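Wrist camera on the Flarnness hand, week two. The sales page says it "removes the guesswork from grasping." I have some guesses left over. Thread.

1/ Setup: Chettiar controller, Basasix wrist camera, four fingers plus a thumb. The old two-jaw gripper stays on the bench as the thing to beat.

2/ So far the jaws win. Same cardboard box, 30 tries each. Jaws dropped it 2 times. Fancy hand dropped it 13 times. I'd love to hear how that counts as an upgrade.

3/ Murray Bouchard says my grip settings are too soft. Maybe. I raised them by 20 percent and the drops went down a bit, but now it dents the box.

4/ The view between runs, arm down, fingers pointing at the carpet. Nice silver segments, black tips. Good looking hardware was never my complaint.

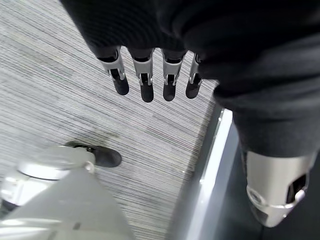
5/ My complaint is the camera angle. Great for seeing your own knuckles and the floor - less great once the fingers close and cover the thing you're trying to pick up.

6/ Renata Pawłowska wants to add a head camera and blend the two. Fine, but then the wrist unit isn't doing what it was sold to do, and I'd like that written down somewhere.

7/ Also, the Chettiar lost its finger calibration again after a restart. Support told me to restart it.

8/ Fullach is sending a loaner hand in March. Same box, same carpet, same number of tries. Until then I wouldn't throw out your jaws.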